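The Long Way Round to Hokano

By half past seven I had already been to the bakery twice. The first time was for bread and the second was because I had eaten the bread standing on the pavement outside, looking up at the hills over Bristutdale and feeling like a child on the first morning of the summer holidays. April! A blue sky, a bit of a breeze, and a bicycle waiting for me round the corner that I had never ridden before!

The hire shop was called Cordero and it was about as wide as a corridor. Bikes hung from the ceiling like hams. The woman behind the counter took one look at my legs, said "fifty-four" and went off to the back without asking me anything else. She came out wheeling number 19, a dark green tourer with a dent in the bell and a rack on the back that could have carried a goat.

"Where are you going?" she asked.

"Hokano," I said. "The lighthouse."

"By the road?"

"Is there another way?"

Oh, how glad I am that I asked. She pulled out a paper map, turned it upside down, turned it back again and drew a long wandering line with a biro. It left the coast road after the second bridge, went up through the orchards, over the top at Plendeo and then down the other side in a lot of very small squiggles.

"Eleven kilometres by the road," she said. "This way, more."

"How much more?"

She put the lid back on her pen. "Take water."

So off I went, wobbling a little through the market, past the fish stalls and the man who sells nothing but brooms, and over the first bridge with my jacket flapping. A hired bike is such a strange thing for the first mile. You keep reaching for a gear lever that isn't there and the saddle has been shaped by strangers. Then you stop thinking about it, and I did, somewhere just before the second bridge, when the river opened out and there were herons standing in it.

The lane through the orchards was all blossom. It came down over the walls and stuck to my sleeves, and there were bees absolutely everywhere, and I sang for a good stretch of it (badly, and mostly the chorus). A dog ran beside me as far as its own gate and then stopped dead, as if there were a line painted on the ground. The gradient was nothing at all. I remember thinking the whole hill had been greatly exaggerated.

Then I came round the corner by the chapel and saw the rest of it.

I won't pretend I rode it all. I rode the first four bends, and walked the fifth, and rode the sixth because there were two old men on a bench watching me, and as soon as I was out of their sight I got off again and lay in the grass with my arms out. The sign beside me said 223 m. I had been hoping for something with more digits in it. I ate an orange. I ate the second orange, which I'd been saving for the lighthouse. A tractor went by and the driver lifted one finger from the wheel, and I was so pleased about that finger that I got up and rode the rest.

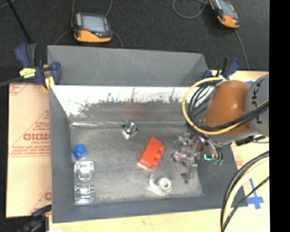
The red brick, a little right of the middle.

Plendeo is one street and a fountain. The café had put its tables out in the sun and I sat at the nearest one before my knees could change their minds. A little boy came out with the menu, then came back with a glass of water, then came back again and stood looking at number 19.

"That's the green one," he told me.

"It is."

"The green one doesn't like the bottom brake."

I had no idea what a bottom brake was. I asked his grandmother when she brought the soup, and she laughed so much she had to hold on to the chair, and never did tell me. It was bean soup with lemon in it and I had two bowls.

And then the descent! There were 13 bends, I had them on the map in biro, and between them the sea kept jumping out from behind the trees, first as a thin strip, then a wide one, then all of it. I used both brakes and neither of them complained. The air smelled of pine and hot stone. My hat went somewhere around the seventh bend and I let it go. I was shouting by then, just noise, no words in it, and a whole field of sheep lifted their heads.

The lighthouse at Hokano was shut for lunch. I leaned the bike against the wall, took my shoes off and sat down on the step to wait, with my feet in the sun and the map across my knees, already looking for a third way back.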